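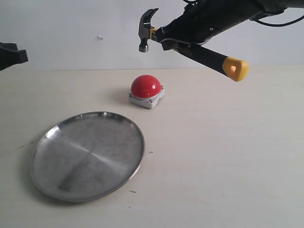 Claw hammer, black grip, yellow collar

Board index > Comics > Artists and process
Thread: Drawing tools and props in panels – reference or no reference?

hgoh
I'm on page 30 of a 57-page crime book, written by Melati Lau, and the script has somebody holding a hammer in nearly every scene. I've been drawing it from memory and it changes size from panel to panel. Do you keep a reference for props or just fudge it?

inkwell_ilse
Reference, every time. Draw the thing once from six angles, pin the sheet over your desk and copy from that. The claw is what people get wrong. They draw it like a fork.

busi_m
I disagree. If the reader stops to look at the hammer, the panel has failed. Check the length against the forearm and move on. Most of the inkers I learned from never looked anything up.

inkwell_ilse
Most of them also drew the same car for twenty years.

busi_m
And the books came out on time.

Aisyah S.
Depends on the style. Look at the second Atlow collection. Everything in it is loose except the objects, and that's why the kitchen fight works. Jevadberg is the reverse, very tight figures and props that are barely there. I like both.

hgoh
I only know the first Atlow. Is the second one in print?

Aisyah S.
Not the hardcover. The softcover is, from Nguyen-Tran. Mine has a printing error on two pages but it's readable.

pagerate_707
What size are you working at? If it's 11x17 you can get away with a lot. I shrink a scan to print size before deciding whether something needs fixing, and half the time it doesn't.

hgoh
11x17, yes. Shrunk down, pages 12 and 19 are still bad. On 19 the handle is longer than his arm.

busi_m
OK, fix that one.

inkwell_ilse
Fix both. Also letter your placements before you redraw. I redid a whole hand once and then a balloon went over it.

tblanchard
Anyone here use 3D models for this? I do, but the line comes out dead if I trace too closely.

Aisyah S.
Same. I use them for the angle only, then close the file and draw.

hgoh
Redrew 19 last night from a real hammer and it took an hour. I'm leaving 12 until Melati has seen it. She wants the whole thing ready for Mestness in April, so I can't redo them all.

busi_m
Do you have a table at Mestness or are you sharing?

hgoh
Sharing, table 910. Come by.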